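Contra la plancha (y contra la ropa que la exige)

Serena Serra – 19 de marzo de 2024

Llevo 44 años planchando y creo que ya puedo opinar. Mi madre planchaba hasta los trapos de cocina. Mi suegra, los calcetines. Yo heredé la tabla, la culpa y un montón de camisas que no eran mías.

El otro día vi en el escaparate de Burnar un centro de planchado, 200 euros en oferta. Doscientos. Para quitarle arrugas a una tela que se vuelve a arrugar en el coche.

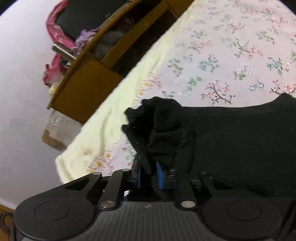 La presión viene de fuera, de la oficina sobre todo. En Altex, donde trabajé 7 años, una jefa me mandó a casa por una blusa «poco cuidada». Limpia, eh. Arrugada. Desde entonces compro casi todo negro, una prenda negra extendida encima de una sábana de flores, como la de la foto, me parece ya medio guardada, se dobla y al cajon. Lo negro perdona, el lino blanco no perdona nada.

Y luego está el gasto. La factura de Ener no distingue entre cocinar y planchar fundas de almohada, pero yo sí. Dejé las fundas en enero. Nadie en casa lo ha notado, ni mi hermana, que lo nota todo.

Me dirán que es una cuestión de respeto. ¿Respeto a quién? Un domingo por la tarde de pie, con el vapor en la cara, y los demas viendo la tele. Que planche el que quiera raya en el pantalón – a mí me parece estupendo, la tabla está detrás de la puerta.

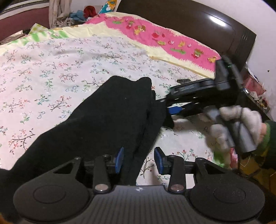
Lo que sí hago

Sacudir fuerte antes de tender. Percha para las camisas. Y las sábanas, dobladas entre dos, si hay dos.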